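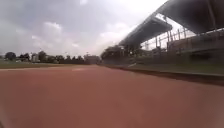 Running track, grass on the left.

Test days for a small motorcycle team
Speaker notes, Inês Morais, 23 Feb 2019

Slide 1. Who I am
Say good morning, wait for the door to close. I do the data and the planning for Adia, a club team with two riders and one van. English is my third language, so please stop me if a word is strange.

Slide 2. What we wanted from Brinar
The Brinar circuit is 2721 meters long. It has one heavy braking point and many slow corners. In August we went there to compare two rear shock settings. The softer one came from Somogyi, our suspension man, and the riders did not trust it before they tried it.
Show the plan of the day. Point to the empty boxes after lunch. We left them empty on purpose.

Slide 3. Our mistakes in the morning
We changed the shock and the tire pressure in the same stop. After this, the lap times told us nothing. The second rider was faster, and everybody was happy, and I could not say why he was faster.
Pause. Ask who has done the same.
Also: the fuel level was not written down. Please write down the fuel level.
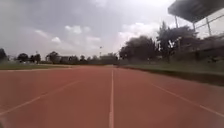

Slide 4. How we do it now
One change per run. The rider goes out and makes his laps, and he speaks to one person only when he comes back. That person writes his words exactly, also the bad words. The lap times stay with me until he has finished speaking.
The last run of the day uses the same setting as the first run. If the times are very different, the track has changed and we must be careful with everything between.

Slide 5. The Rutico sheet
Hand out the paper copies. Rutico is the name of our run sheet, after the café where we made it. Front side is for the mechanic, back side is for the rider. A box of 200 sheets lasts us more than a season.
Explain the column "Would you race it?" The answer is yes or no.

Slide 6. Questions
If someone asks about the price of the shock, send them to Somogyi.
If someone asks about wet tests, say that we have very little data and I prefer not to guess.
Collect the pens.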